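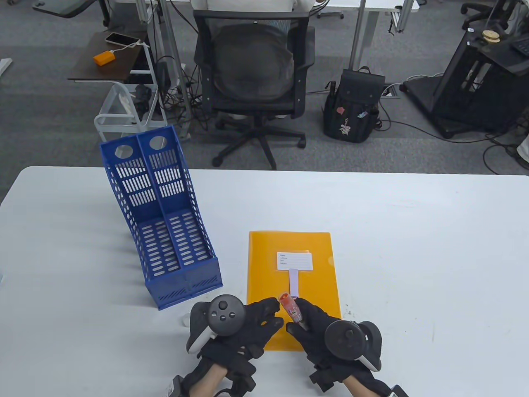 Figure 5. A blue plastic magazine file and a translucent folder with a label panel, on a white table.

Section 5: Setting Up Your Atus Label Maker for File Folders

Now that your Atus is charged and the tape cassette is in place, we can get to the part most people bought it for, and that is tidy, readable labels on folders and binders. Take your time with this section the first time through. After a folder or two you will hardly need the book at all.

Before you start
Wipe the label panel of each folder with a dry, lint-free cloth. If you have been peeling off old stickers (we have all inherited a drawer full of those), let any cleaner dry completely before you put on a new label.

1. Press and hold the power key until the word READY shows on the screen.
2. Press MENU, scroll down to FOLDER, and press OK. The Atus sets the margins for you, so please leave the margin setting alone for now.
3. Type the main heading. You have room for 42 characters on each line, including spaces, though shorter headings are a good deal easier to read from across a room.
4. Press ENTER if you would like a second line. Many of our customers put a file number here, such as 1137, and keep the name of the family or the project on the line above.
5. Press PREVIEW and read the label through slowly. Tape is not cheap, and a misspelled name is much nicer to find on the screen than on the folder.
6. Press PRINT and wait for the tape to stop moving, then squeeze the cutter lever firmly, all the way in.
7. Peel the backing from the split in the middle, set one end down first, and smooth the label along with your thumb.

Note: The Atus remembers your last five labels. Press RECALL to bring them back, which is a real time-saver when you are making a whole set for one shelf.

Note: For soft plastic folders, choose Olvera flexible tape. Standard tape holds well on stiff covers but may lift at the corners when a folder bends - and folders do bend, sooner or later.

Caution: Never pull the tape while it is printing. This can jam the feed roller and smear the text.

Caution: The cutter blade is sharp. Keep fingers away from the tape slot, and store the Atus out of the reach of small children.

If the print looks faint, clean the print head as shown in Section 6 before you open a new cassette.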